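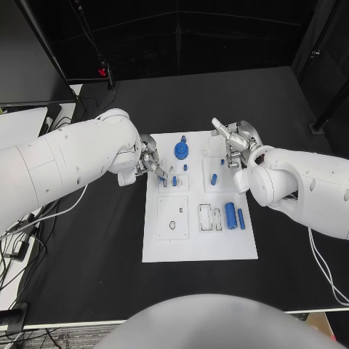 Are the two-arm assembly rules worth following, or is it box ticking?

tenchbottom
Posted in May, Robots and Automation

We're a small workshop and have been told to adopt the Murport bench rules before we can quote any success rates for our two-arm cell. It's 40 pages. Half of it is about where hands may be between moves, what counts as "placed", and resetting the board after every run. The supplier, Vonow, says all our numbers are fine as they are: 200 runs, pegs and round parts, no trouble. Well, they would say that.

Which bits matter? I don't fancy filling in a sheet 200 times so that someone can file it.

mossy_lathe
Top answer

Most of it you can skim. The part I'd keep is section 6, on the arm that isn't doing anything.
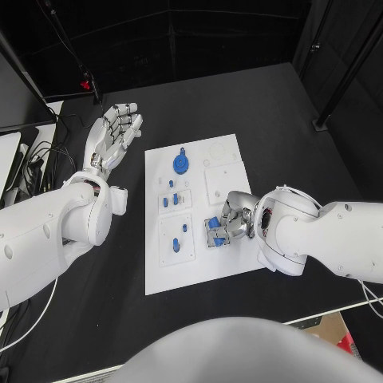 Idle arms are where people fudge. A lot of cells let the second hand wander in and steady the board, or nudge a part, and the run still gets logged as a one-handed placement. The rule is dull but clear: during a one-handed placement the other hand stays off the board and touches nothing. The left hand there would pass, open and over the bare tabletop to the side while the right one has the blue part down by its little plate. If your logs can't tell me that much for each run, I don't believe the 200.

Also ask Vonow what they call a success. Let go and still upright is one thing, "reached the plate" is quite another. I've seen both under the same heading in one report.

Reset sheet: yes, do it, but a photo before each run will do. I'd trust that over a tick in a box.
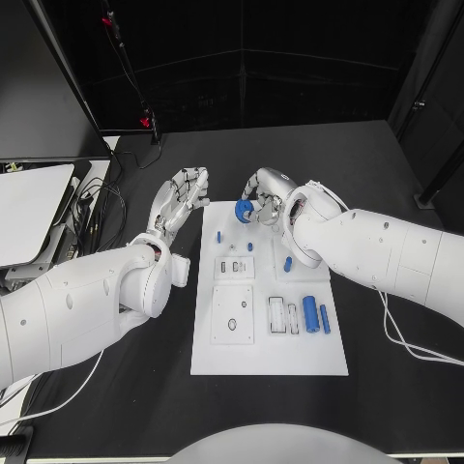 pellworth
Another answer

I'd go further on the reset. If a part starts the run already in the fingers, say so in the log, as that skips the pick-up, and picking up is the hard bit. Jiang's old checklist had a line for it. The Murport one doesn't, and I can't see why.

And don't take a rate from 400 runs on one layout as proof of anything much. Move the plates and try again.

gearwheel_sue
Another answer

We use Tenia's template, one page. Never read the long one. Passed our audit, for whatever that's worth.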